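J'avais promis de raconter la suite de l'histoire des orvets, et comme plusieurs d'entre vous me l'ont réclamée (merci, vraiment, je ne pensais pas que tant de gens s'intéressaient à un animal que l'on prend toujours pour un autre), je m'y mets enfin, avec une tasse de thé et la fenêtre ouverte sur le jardin.

Tout a commencé au fond du terrain, derrière le vieux prunier, là où je laisse pousser l'herbe depuis des années par paresse autant que par conviction. J'avais soulevé une ardoise qui traînait contre le muret, et il y avait dessous une femelle superbe, couleur de bronze, avec une ligne sombre bien nette le long du dos. Elle n'a pas bougé tout de suite. Elle m'a regardée - et je dis bien regardée, car les orvets ont des paupières, à la différence des serpents, et quand l'un d'eux cligne de l'œil on a l'impression d'être jugée par une vieille tante. Puis elle s'est coulée dans la terre meuble, sans se presser.

L'orvet est un lézard sans pattes. Je l'ai répété si souvent à mes voisins que Yee-man Yang, de l'autre côté de la haie, le récite maintenant à ses petits-enfants quand ils viennent le mercredi. Il ne mord pour ainsi dire jamais, il n'a pas de venin, et il mange les petites limaces qui s'en prennent à mes salades. On pourrait lui faire une place rien que pour cela, mais j'avoue que je l'aime surtout pour sa peau, lisse comme un galet poli, et pour cette façon un peu raide qu'il a de se déplacer.

Au printemps, j'ai donc posé des plaques. C'est une méthode vieille comme le monde : on choisit un coin ensoleillé le matin, en bordure d'herbe haute, on y couche une tôle ondulée ou un morceau de feutre bitumé, et on attend. J'en ai mis 2 près du compost et 2 autres contre le muret. Pendant des semaines, rien du tout, sauf des fourmis et une musaraigne très contrariée. Kwok-wai Kao, qui connaît les reptiles bien mieux que moi, m'avait prévenue qu'il fallait laisser aux plaques le temps de se faire oublier, et de mon côté je soulevais tout chaque matin comme une enfant devant un calendrier de l'Avent ! 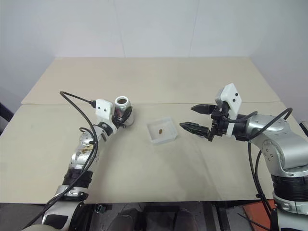 À quelle heure faut-il soulever les plaques pour avoir une chance de voir un orvet ?

Le meilleur moment se situe en milieu de matinée, par temps doux et un peu voilé, quand la plaque a commencé à tiédir sans être brûlante. En plein été, mieux vaut passer tôt ou revenir en fin de journée. On soulève doucement, du côté opposé à soi, on regarde, et on repose la plaque sans coincer personne.

Depuis que je respecte un peu mieux ces horaires (et que je me limite à une visite par semaine, le mardi, ce qui me coûte énormément), les rencontres se sont multipliées. Il y a un mâle gris avec quelques points bleus sur les flancs, et une petite femelle à la queue tronquée. La queue d'un orvet se casse facilement, c'est sa manière d'échapper aux merles et aux chats, mais elle ne repousse jamais tout à fait : il reste un moignon arrondi. Raison de plus pour ne pas les attraper, même avec les meilleures intentions du monde.

Et puis, en septembre, il y a eu les jeunes. Je ne m'y attendais pas. Des fils de cuivre, presque dorés sur le dos et noirs dessous, pas plus épais qu'un lacet, emmêlés au bord du compost. Les femelles gardent les œufs dans leur corps et les petits viennent au monde déjà prêts à partir, chacun pour soi. Je suis restée accroupie si longtemps que mes genoux me l'ont reproché jusqu'au soir.

Je n'ai pas retourné le compost depuis, et je ne le ferai qu'au printemps, à la fourche et très lentement. Si vous avez un tas chez vous, pensez-y avant d'y planter la bêche. La débroussailleuse aussi fait des dégâts terribles. Je coupe maintenant à la faucille, par petites bandes, en partant de la maison pour leur laisser le temps de filer vers la haie.

La prochaine fois, je vous parlerai du crapaud qui a élu domicile dans mon arrosoir percé.

Commentaires

Po-yen Fang
Quel bonheur de vous lire ! Chez moi c'est le chat qui les rapporte, hélas. Une idée pour les protéger ?

Oluwaseun Uzor
@Po-yen : un gros tas de branches avec des pierres dessous, ils s'y faufilent et le chat reste dehors. Ça a bien aidé chez nous.

Yuk-lan Su
Le feutre bitumé marche mieux que la tôle dans mon jardin, qui est assez ombragé. Vivement le crapaud.

Ce site utilise des cookies pour mesurer sa fréquentation. Accepter - Refuser - En savoir plus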